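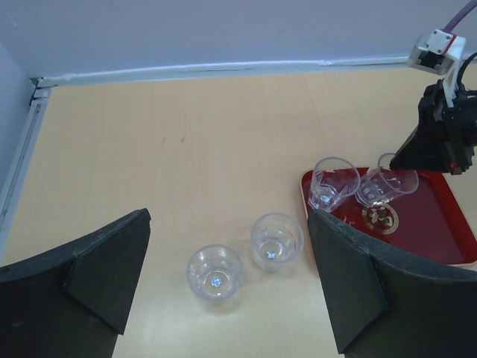
## 5. Teaching the glass-to-tray job

Righto, arms are bolted down and homed, so now the fun part! I use cheap clear glasses and a red tray with a raised rim (any tray with a lip will do, but the rim is what catches you out).

1. Put the tray on the right side of the table and the glasses to its left. Leave a gap between them that a finger can get into.
2. Open Gedow and load the `tray` profile. Set the approach speed to 326 and leave the grip force at 2 for now.
3. Jog the wrist until both fingertips show in the wrist view with a glass between them. Save that pose.
4. Bring the second arm in from the right, finger pointing down over the back edge of the tray, and save that one too.
5. Run the whole thing 5 times at half speed before you touch any other setting.

**Note:** Clear glass is a pain for the Bozsik tracker. If it loses the rim, dim the overhead light and try again, I had mine way too bright all through December.

**Caution:** Don't take the speed past 400 with real glasses on the table. Keep your hand on the stop button and your face well back, and wear your safety glasses, please!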